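**FOR IMMEDIATE RELEASE: May 19, 2026**

# Pluvden Opens Its Sandwich Counter to Home Cooks

I'm Aishwarya Pai, I run the kitchen at Pluvden, and I've been wanting to write this one since February! Starting next month we're opening our test counter to anyone in Rernivton who'd like to come in and make lunch with us. We're calling it the Plain Slice Sessions, after the thing every one of them starts with (a slice of white sandwich bread, right there on the counter).

I grew up on sandwiches made in a hurry and eaten over the sink, and I still think it's the meal most people care about and the one they get the least help with. So we'll spend a whole evening on it. We'll talk about how thick to cut, how far to spread, when to toast and when to leave the bread alone. I'm a leave-it-alone person myself – you're welcome to argue with me, and I expect a few of you will.
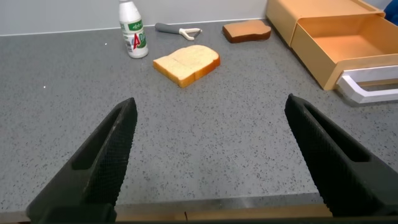 *White sandwich bread on the speckled gray countertop at Pluvden.*

Sessions run two hours and there are 3 different evenings to pick from: soft bread, toasted bread, and open-faced. You can sign up for one or do the lot. We have 305 places in the first season, and each one costs 15 dollars less if you've been to our winter soup nights (bring the old ticket stub, or just tell me which soup you liked, I'm not strict).

The bread comes from Rodrigues, the bakery two doors down, who are baking an extra 100 loaves for us over the season. They asked me what kind I wanted and I said the ordinary kind, with a soft middle and a golden crust, the kind you'd pack for school. Vandov is lending us the folding tables for the spillover crowd, and they're hauling them up the back stairs too, which I'm very grateful for.

A few practical bits. Aprons are here, so leave yours at home. Tell us about allergies when you book and we'll set up a separate spot for you. Kids from eight up can come with a grown-up, and they don't need their own ticket if they're sharing a place at the counter. Street parking is free after six.

Booking opens at the Pluvden front desk this Friday at noon, in person or by phone.

**Press contact:** Aishwarya Pai, Pluvden kitchen, Rernivton. Reporters who want to come by and make a sandwich should ask for me at the desk.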